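Print this page | E-mail this page

Travel Distance and Missed Prenatal Appointments at Two Rural Clinics

Student project report, Health Services Research Methods
Tegwen Foulkes

1. Background

Missed appointments are a recurring cost for small clinics. A patient who does not arrive leaves a gap in the schedule that is hard to fill on short notice, and the patient goes without care that was considered necessary when the visit was booked. In prenatal care the second problem matters more, as the visits follow a fixed timetable and several of the screening tests can only be done within a narrow range of weeks.

Durncombe and Trellport are served by separate clinics that share a billing office and an appointment system. Until January, the Trellport clinic offered prenatal visits on most mornings. It then moved to a reduced schedule, and patients who could not be seen there were booked at Durncombe. The change gave me a chance to compare attendance before and after for patients whose home address stayed the same but whose travel distance increased.

The question was a limited one: does a longer trip to the clinic go along with more missed prenatal visits, once the time of day and the type of insurance are taken into account?

2. Data

The billing office supplied an extract of 2,000 scheduled prenatal visits with names and record numbers removed. Each row gave the clinic, the appointment time, the insurance category (public, private, none), the visit number within the pregnancy, and the outcome (kept, canceled, missed). Home location was given only as a postal area. I calculated distance from the center of the postal area to the clinic door by road, using the Rodumitz routing table.

Canceled visits were treated separately from missed ones. A visit canceled with at least a day of notice can usually be given to another patient, and mixing the two would hide the difference that the clinics care about. Fourteen rows had no outcome recorded and were dropped.

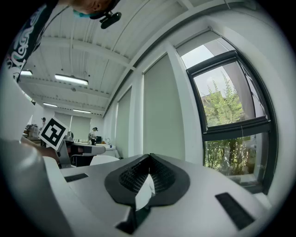
Distance was grouped into bands before modeling. I first tried it as a continuous variable, but the residuals were poor at the far end, where a handful of postal areas cover a lot of ground and the center point is a bad guide to where people live. The bands are less precise but easier to defend.

3. Method

I fitted a logistic regression with a missed visit as the outcome. The predictors were distance band, insurance category, morning or afternoon, and visit number. Standard errors were clustered by postal area. The models were run in Awan, the package used in the course labs, and the main model was repeated by hand-coded script as a check. The coefficients matched to two decimal places.

Dr. Watkins suggested a second model limited to patients from the Trellport side – the group directly affected by the schedule change. This model has fewer rows and wider intervals.

4. Results

Patients in the farthest band missed more visits than those in the nearest band, and the difference held after adjustment. The middle bands did not differ clearly from the nearest one. Afternoon visits were missed slightly more often than morning visits. Public insurance was associated with more missed visits in the unadjusted table, but most of that association disappeared when distance was added.

In the Trellport model the direction was the same, but the interval for the farthest band included no effect. Late cancellations followed a similar pattern to missed visits.

5. Limitations

The extract has no information on car ownership or work hours, and both probably matter. Repeat visits by the same patient could not be linked after the record numbers were removed, so the rows are less independent than the model assumes. The schedule change also overlapped with winter road conditions, and I had no good way to separate the two.

6. Further work

A linked extract with a scrambled patient code would solve the repeat-visit problem and has been requested. It would also be useful to obtain the bus timetable for the Trellport road, where the last return service leaves before some afternoon appointments end.

Supervisor: Gwilym Watkins

Contact the department | Copyright and terms of use | Back to top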